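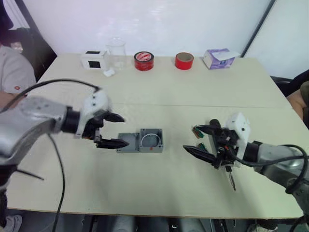

¿Puedo usar los archivos de Jugah para comparar recetas de pan de distintas casas?
Se puede, siempre que compare recetas de la misma versión. Las cantidades de la versión 1 están en tazas y las de la versión 2 están en gramos, y la conversión no es exacta para las harinas integrales.

Jugah: recetas de pan casero, versión 2

Contenido
Jugah es una colección de 852 recetas de pan escritas por personas que hornean en su casa. De ellas, 426 usan masa madre y las otras usan levadura comercial. Cada receta es una fila del archivo recetas.csv. Los comentarios de los autores están en notas.csv y se unen por la columna id_receta.

Columnas principales
id_receta: número entero, no se repite.
titulo: como lo escribió el autor, sin corregir la ortografía.
harina_g: peso total de la harina, en gramos.
agua_g: peso del agua, sin contar el agua de la masa madre.
sal_g: peso de la sal.
tipo_fermento: madre, seca o fresca.
horas_reposo: suma de todos los reposos, también el de la nevera.
horno_c: temperatura inicial del horno en grados Celsius.

De dónde vienen las recetas
La mayor parte, 619 recetas, fue enviada por los lectores del boletín Werneck. El resto viene de los cuadernos de Derna, un grupo de panaderos aficionados que me permitió copiar sus páginas. Yo las pasé a mano y después revisé los pesos una segunda vez. Cuando un número no se podía leer bien, la celda queda vacía. No he puesto valores estimados en ningún lugar.

Problemas conocidos
En 361 recetas falta la temperatura del horno. Muchos autores escriben solamente "horno fuerte" y yo conservé esta frase en la columna horno_texto.
La hidratación calculada con agua_g sale más baja de lo real en las recetas de masa madre. Para corregirla se debe usar el archivo madre.csv, que tiene el agua y la harina de cada fermento.
Hay recetas casi iguales con títulos diferentes. Las marqué con la letra D en la columna revision, pero no las borré.

Cambios
La versión 2 se publicó en febrero. Se cambió la codificación a UTF-8 y se separaron las notas. El programa Grovow, que lee los archivos de la versión 1, todavía no abre los nuevos.

Uso
Los datos se pueden copiar y modificar si se menciona la colección. Para errores en los pesos, escriba por favor el id_receta y el valor que considera correcto.

Mantenimiento: Ilham Mangundap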